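Forum > Furniture & Refinishing > Paint and topcoats
Thread: Big table, blue gray top, which topcoat won't yellow??

pinhole_marge
ok so I have a big old work table from my aunt, goes in the kitchen, gets used for everything. Want the top painted a light blue gray. Bought a quart of Vallow in the color already. Question is what goes OVER it. Last thing I painted light went the color of weak tea within a year and I am not doing that again. Kids, hot mugs, glue, the works. Would like to start this weekend if the weather holds

dropcloth_dan
Water based poly. Not oil. Oil is what turned your last one, guaranteed. Four thin coats, light sand between. Done.

Tuppence
seconding water based but please wait on the paint first. can says dry in an hour, dry is not cured. I topcoated a bench the same evening and could peel it up with a fingernail, whole strips. give it a week if you can stand it

pinhole_marge
a WEEK. where do we eat

Tuppence
floor. picnic. we did trays on the couch

hollis_k
Going to disagree with all of this. Skip the topcoat. Use a proper cabinet enamel and nothing over it. Poly on paint is one more layer to scratch and when it scratches you get a white line you can't touch up. Enamel gets a ding, you dab it with a small brush, walk away. My kitchen table has had enamel on it for years and it gets abused.

dropcloth_dan
She already bought the Vallow tho. Is that an enamel? Their regular line is a flat wall type finish as far as I know. You can't leave that bare on a table, one glass of red wine and its over

hollis_k
Then return it.

pinhole_marge
can't return tinted paint. Ladefoged has a sign up and everything. And it was $57 with the tint so no, we are using it

Skavau_Steve
what's under it now? Everybody jumping to topcoat. If its old varnish you need to scuff and prime or none of this matters

pinhole_marge
some kind of shiny brown. started on one corner with 60 grit and it left scratches I can feel. was that bad

Skavau_Steve
Way too rough. 60 is for when you hate the table. Go to 120, get the scratches out, then 180, then a bonding primer. Wipe it down before the primer, and I mean really wipe it, kitchen tables have years of grease on them. Dish soap and water, rinse, dry overnight.

Tuppence
also test the primer in a hidden spot, old stain can come up pink through light colors. happened on my sister's dresser. She had to go back to a shellac primer and start over

pinhole_marge
pink?? great

bramblejig
Anybody used Zundus clear? The satin one. The guy at the counter swears by it but he swears by everything

dropcloth_dan
Used it on a shelf. Fine. Goes on milky, don't panic, clears up. Foam roller leaves bubbles so use a decent brush or one of those pad things

hollis_k
I had Zundus go cloudy under a hot pan. Just saying. Trivets.

bramblejig
a hot pan will wreck any of them to be fair

hollis_k
Didn't wreck the enamel.

dropcloth_dan
here we go

JytteTh
I teach a refinishing class (Jytte Þórarinsdóttir, some of you have come to it) and you are both sort of right. Enamel alone is easier to fix. Flat paint needs a clear coat, no way around it. On light colors I go with water based satin, two coats on the legs and four on the top, then no wet cups or tablecloth for a month. The tablecloth is the one people forget – the fabric sticks and prints its weave in the finish. And do not shake the can, stir it.

pinhole_marge
ok THAT is helpful thank you. so, scrub, 120, 180, primer, Vallow, wait, four of the satin. Got a quote from a shop to do it all for $264 and laughed, now I'm not laughing as much

Skavau_Steve
264 for prep, prime, paint and clear is not bad at all. I'd think about it

Tuppence
no do it yourself!! you'll be so happy with it. Just not in a hurry

bramblejig
Second question, is light blue gray going to look cold? I have a brown plank floor and I keep going back and forth. Husband wants cream

JytteTh
Blue gray next to warm brown boards is a nice match I think. The floor does the warming up. Cream on brown can go a bit dull. Paint a big piece of cardboard and leave it flat on the floor for a day, look at it morning and night with the lamps on.

pinhole_marge
yes mine is on wood too, more orange than brown. this is the kind of color I mean, pale and more gray than baby blue
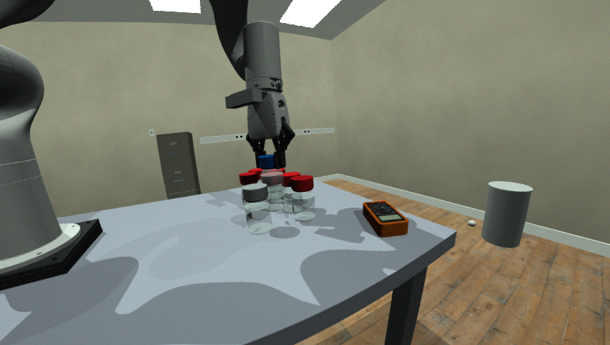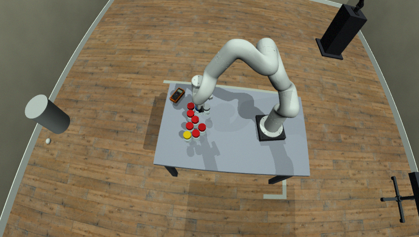 Both renders, light gray-blue tabletop. Both have a plank floor

bramblejig
oh I like that with the wood. sending to husband

hollis_k
Nice color. Would look good in enamel.

dropcloth_dan
lol. Marge post a pic when the primer is on, want to see if it comes up pink

pinhole_marge
will do. off to buy 120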